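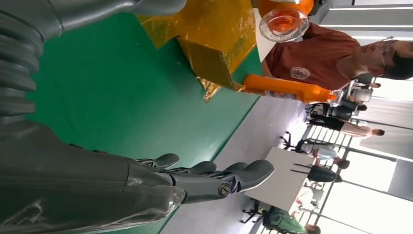

그림 4-1. 초록색 작업대 앞의 로봇 손. 금빛 셀로판으로 싼 상자와 옆으로 누운 주황색 병이 보인다.

4장 옆자리에 로봇이 들어온 날

제가 포장 회사 Himia에 처음 출근했을 때 제 일은 상자를 싸는 거였어요. 하루에 249개쯤 쌌던 것 같은데, 점심 무렵이면 손끝에 감각이 없었죠. 그러다 4월에 로봇 팔이 한 대 들어왔습니다. 솔직한 첫 느낌이요? 신기하다 반, 내 자리는 어떻게 되나 반이었어요(아마 여러분도 그랬을 거예요!).

그런데 막상 같이 지내 보니 일이 없어졌다기보다 모양이 바뀌더라고요. 싸는 시간은 줄고, 로봇이 잡기 좋게 물건을 놓아 주는 시간이 늘었습니다. 셀로판은 바스락거리고 미끄러워서 손가락 힘을 조금만 잘못 줘도 구겨져요. 둥근 병은 또 병대로 굴러가고요. 그런 걸 제일 잘 아는 사람이 누구였겠어요? 종일 그걸 만지던 우리였죠.

같은 조였던 Vaida Koppel은 46세에 로봇 조작 교육을 받았습니다. 교육은 60시간이었고 처음 일주일은 매일 그만두고 싶었대요. 지금은 Brultgate 공장에서 신입을 가르칩니다. 반대로 교육 대신 다른 부서를 택한 동료도 있고, 아예 회사를 떠난 동료도 있어요. 이 얘기를 빼고 자동화를 말하면 반쪽짜리가 된다고 저는 생각합니다.

이 장에서는 먼저 작업 하나를 잘게 나눠서 로봇이 맡을 부분과 사람이 맡을 부분을 가려 봅니다. 그다음 임금과 근무 시간이 어떻게 달라지는지 살펴보고, 마지막 절에서 Cantero 물류 창고의 사례를 읽을 거예요. 읽기 전에 여러분이 해 본 아르바이트나 집안일을 하나 골라 7단계로 나눠 적어 두세요. 4.2절에서 그 종이를 다시 꺼내 쓸 겁니다.

4.1 일을 나누어 보기

'상자를 싼다'는 말은 짧지만, 그 안에는 꽤 많은 동작이 들어 있어요.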